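Busano home forum > Kitchen and table > Curved-arm steel stand, worth to keep?

pleroter53
I found this stand in a box from my aunt. Steel disc, ribbed knob on top like an egg, and thin curved arms with hooked tips. I think it is for hanging small spoons. 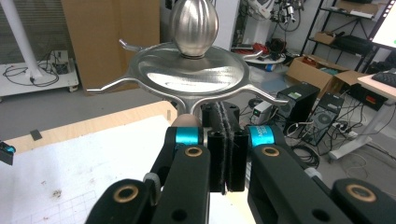 The knob is my favorite part, but I have only two spoons that could hang there. Should I keep it?

quezada_k
For me it is for jewelry. Spoons would fall from such thin arms.

wurero1000
I don't agree. My mother hung coffee spoons on hooks like this for years. Please measure the arms first.

pleroter53
Okay, I will measure tonight. Jewelry I don't wear.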